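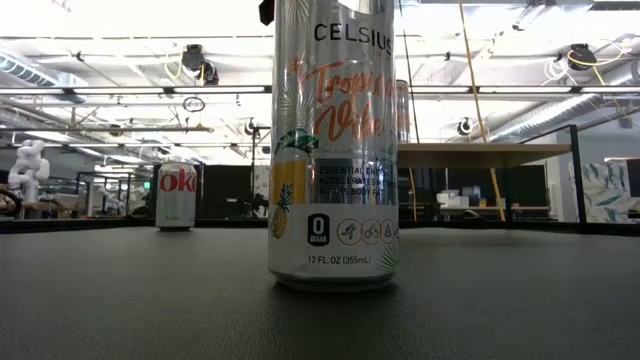

Re: Can label transcription – which text goes in which field

Monday, May 25, 2020
From: Dae-han Seo
To: the Shemweta list

Hooman Bakhtiari wrote:

> I have been through the first batch of drink cans for the
> catalogue and the entries do not agree with each other. Some
> people put the flavour in the title, some in the notes. Volume
> is written 2 or 3 different ways. Can we settle on one style
> before Erna merges the Prandby sheets? I would also like to know
> what to do with slogans. My own view is that they should be
> left out.
>
> Hooman

Hooman,

I would keep the slogans. They change more often than the artwork does, and in the Skesholm sheets they were the only thing that separated two printings of the same flavour. My proposal, using the tall silver can as the worked entry (record 1,754):

Brand: CELSIUS
Capitals as printed. Black on bare metal, near the top.

Flavour: Tropical Vibe
Keep the capitals and lower case of the script. It runs over two lines on the can, but enter it as one line with a single space. Colour of lettering goes in the notes (orange-coral).

Slogan: ESSENTIAL ENERGY, ACCELERATES METABOLISM, BURNS BODY FAT
Enter exactly as printed, commas included. We are recording what the label claims and take no position on it.

Badge: 0 SUGAR
White figure on a black square with rounded corners. One field, figure first.

Volume: 12 FL. OZ (355mL)
No space between the 5 and the m. Please do not tidy this. The search field already converts everything to millilitres, so there is no gain in correcting the label.

Icons: runner; cyclist; third figure, seated or stretching
If a pictogram can be read two ways, enter both readings. Do not pick one.

Artwork: palm fronds, leaf, pineapple with the crown up
Short nouns only.

Condition: slight creases and dents near the middle of the label
Condition has its own field and stays out of the notes – 501 of the older entries have it in the wrong place and I am moving those by script.

The Diet Coke can standing behind it is smaller and gets a separate record. Do not copy the volume across from one to the other. Each can is transcribed from its own label, and if the volume cannot be read the field stays blank.

Erna, please hold the Prandby merge until the flavour column has been split from the title. I can send the script to anyone who wants to test it on their own sheet first.

Dae-han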